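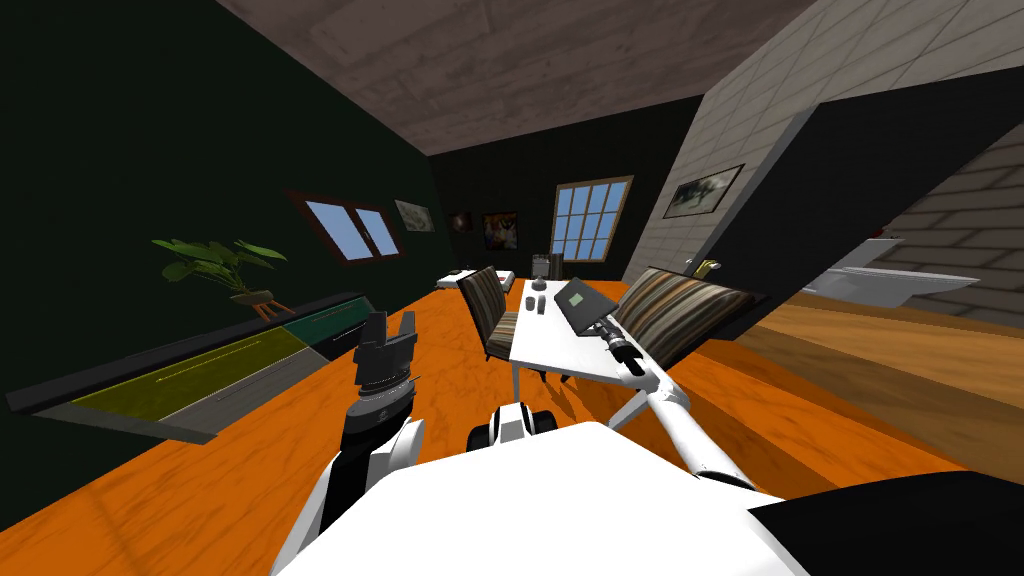

Pues ya estoy de vuelta de la jornada de puertas abiertas de Temitz en Drarska, y como en el otro hilo me pedisteis que contara qué tal, aquí va mi crónica (larga, lo aviso). Me hice 133 kilómetros para ver robots y me pasé casi toda la mañana mirando una habitación simulada, con su mesa blanca, su portátil abierto y un par de sillas tapizadas a rayas, y el robot de dos brazos plantado delante con la pinza derecha ya cerca del borde de la mesa. ¿Decepción? Al principio sí, lo reconozco. Luego me fui enganchando y al final me tuvieron que echar del puesto porque había cola.

Lo cuento por orden. Se entra por la nave Kuipers, que es la de atrás, la del aparcamiento de tierra (el cartel está puesto al revés de como llega uno en coche, di dos vueltas al polígono). Te dan una pegatina con tu nombre, un café de máquina bastante digno y te meten en un grupo. A mí me tocó con Anouk Goossens, que lleva lo del simulador, Evar lo llaman, y que tuvo una paciencia infinita con mis preguntas.

El plan era: charla corta, un rato de simulador, otro rato de teleoperación y después la sala con el robot de carne y hueso, bueno, de plástico y aluminio. La charla me la podía haber ahorrado, mucha diapositiva y mucho mercado potencial. Pero en cuanto nos sentaron delante de las pantallas la cosa cambió. El ejercicio era llevar los dos brazos por encima de la mesa sin tocar nada, y os juro que yo pensaba que iba a ser como un videojuego. Nada de eso! El brazo tiene más articulaciones que el mío, y cuando crees que vas a bajar la muñeca resulta que has girado el codo y te has ido a la otra punta.

Otra cosa que me gustó: te dejaban elegir desde dónde mirar. Desde detrás de los hombros del robot es comodísimo, ves los dos brazos y la mesa y te orientas enseguida.
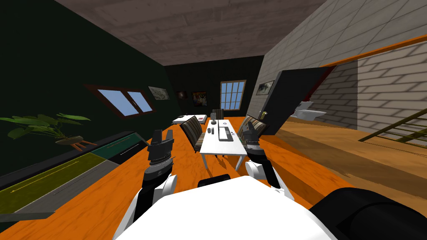
Con esa vista fue con la que mejor me apañé. Le pregunté a Anouk por qué se molestan en poner cuadros, plantas y cortinas en un sitio donde solo importa la mesa, y me dijo que si el cuarto está pelado, luego el sistema se lía en cuanto ve una casa de verdad. Que cada vez que arrancan un episodio cambian cosas, y que de cada tarea quieren tener como mínimo 1000 episodios antes de tomársela en serio. Me pareció una barbaridad, pero a ella le parecía poco.

También hay vista desde la muñeca, y ahí ya me mareé. Tienes la pinza pegada a la cara y el cuarto se te pone de lado en cuanto giras un poco. El chaval de mi derecha lo hacía de maravilla, tendría doce años, qué rabia.

La parte del robot real fue la más floja para mi gusto. Estaba detrás de una cinta, hizo su saludo, abrió y cerró la pinza y poco más. Preguntamos si podía coger algo de una mesa y nos dijeron que ese día no, que por seguridad con tanto público. Vale, lo entiendo, pero entonces no lo anuncies como "demostración de manipulación en vivo", que es lo que ponía en la web.

En fin, que volvería, pero sabiendo a lo que voy. Si alguien más estuvo, que cuente, que a lo mejor el turno de tarde fue otra cosa.

tornillo_flojo
Gracias por la crónica! Yo estuve a punto de ir y me dio pereza. Una pregunta tonta: ¿el simulador lo manejabas con mandos, con guantes, con teclado?

rosaleda77
Con unos mandos de los de realidad virtual, pero sin gafas, mirando a la pantalla. Un mando por brazo. El gatillo cierra la pinza. Lo del gatillo lo pillas en un minuto, lo demás no lo pillé en toda la mañana jajaja

MecanoViejo
Yo estuve por la tarde y discrepo bastante, con cariño. A mí lo del simulador me pareció una forma muy elegante de no enseñar el robot. Llevo toda la vida en mantenimiento de líneas y he visto muchas animaciones preciosas de máquinas que luego en planta no cogían una caja. Una pinza en pantalla no patina, no se le afloja un tornillo y no se le calienta un motor. Quiero ver la máquina trabajando un turno entero, y si no, que me digan "venga usted el año que viene". Por la tarde tampoco cogió nada, por cierto. Saludó igual.

rosaleda77
Pero MecanoViejo, una cosa es que vendan mal la jornada y otra que el simulador no sirva. A mí me enseñaron cómo prueban una orden nueva ahí antes de pasarla al robot, y me parece de sentido común. Mejor que se estampe contra una mesa dibujada que contra una de verdad, ¿no?

MecanoViejo
Eso no te lo discuto. Te discuto que me hagan ir hasta Drarska para verlo, que eso me lo cuelgan en la web y lo veo en zapatillas.

lupe_cnc
Me meto yo, que estuve en el turno de mañana, en el otro grupo. A nosotros nos llevaba Müzeyyen Kocabaş y nos lo explicó de otra manera, mucho más al grano. Dijo desde el principio que el robot físico estaba de adorno ese día y que lo interesante era el simulador. Así que nadie se llevó el chasco. Y nos dejó un buen rato largo con la cámara de muñeca, que para mí fue lo mejor de todo. Al principio no entiendes ni dónde está el suelo, pero si te fijas en los dos dedos y te olvidas de lo demás, te vas haciendo. En mi pantalla llegué a tener la ventana arriba torcida y la cortina de rayas por dos sitios, y aun así sabía hacia dónde iba la pinza.

Lo que sí eché de menos fue algo de tacto. Con la mano real sabes que has cogido una cosa porque la notas. Ahí aprietas el gatillo y te tienes que fiar de lo que ves. Lo pregunté y me contestaron que están en ello, que es lo que se contesta siempre.

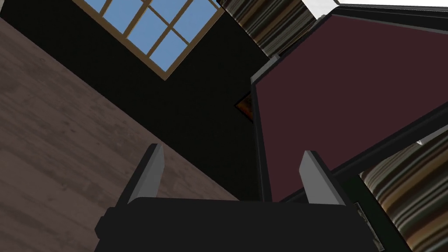 Vojtěch Malý insistía en mi grupo en que el tacto está sobrevalorado, que con buena vista desde la muñeca y muchas horas de práctica se llega casi a lo mismo, y que él prefería una cámara más a un sensor más en los dedos. A mí no me convenció, pero lo dejo dicho por si a alguien le interesa el debate.

tornillo_flojo
Pues yo con Malý no estoy nada de acuerdo. Intentad abrocharos una camisa con las manos dormidas, por muy bien que veáis los botones. Lo que no sé es si para coger un ratón de una mesa hace falta tanta finura, igual para eso tiene razón.

lupe_cnc
Jajaja el ejemplo de la camisa se lo tendrías que haber soltado tú, que nosotras nos quedamos calladas.

kilian_ortner
Buenas. Trabajo en Temitz, escribo a título personal y me he registrado para contestar, espero que no moleste. Lo de la frase de la web tiene razón quien lo critica y ya está cambiada. El texto era de cuando teníamos prevista otra sala con más distancia al público, y al final no pudo ser y el texto se quedó. Sobre lo de coger objetos: con el robot real lo hacemos a diario, pero con grupos tan seguidos no daba tiempo a recolocarlo todo entre uno y otro. Pasaron 213 personas entre mañana y tarde y habíamos preparado la cosa para bastantes menos.

@MecanoViejo, si te apetece ver un turno entero, escríbeme por privado. Te aburrirás, te lo digo desde ya, pero te lo enseño.

MecanoViejo
Kilian, se agradece que des la cara. Te escribo. Llevo yo los bocadillos, que vuestro café estaba bien pero lo de las galletas era para denunciaros.

rosaleda77
Ey, que las galletas estaban buenas! Lo que pasa es que por la tarde quedarían las rotas.

Kilian, ya que estás por aquí: ¿hay forma de probar Evar en casa? Tengo un ordenador normalito, sin tarjeta gráfica gorda.

kilian_ortner
De momento no, es interno. Para la próxima queremos poner cinco puestos en lugar de los que había, y así se puede estar más rato sin que nadie te respire en la nuca. Anouk me dice que se acuerda de ti, por las preguntas.

rosaleda77
Madre mía qué vergüenza. Dile que tengo más apuntadas.

panchito_soldador
Perdonad que baje el nivel. ¿Se puede llevar a críos? Mi hija tiene ocho y está con los robots que no vive, pero si la charla es de diapositivas se me muere allí mismo.

lupe_cnc
Había unos cuantos y se lo pasaron pipa. La charla te la saltas, en nuestro grupo Müzeyyen dejó pasar directamente a las pantallas a los que venían con niños. Eso sí, la silla queda baja, llévate un cojín. Y ve por la mañana.

tornillo_flojo
Y aparca antes de llegar a la nave, que por lo que cuenta rosaleda el cartel tiene su miga.

wim_michiels
Confirmo lo del cartel. Yo terminé en la entrada de camiones y me abrió la barrera un señor que pensaba que traía palés. ¿Se sabe si repiten en septiembre o lo dejan para el año que viene?

kilian_ortner
En septiembre, si nos dejan la nave. Cuando haya hora de inicio la pongo en este mismo hilo.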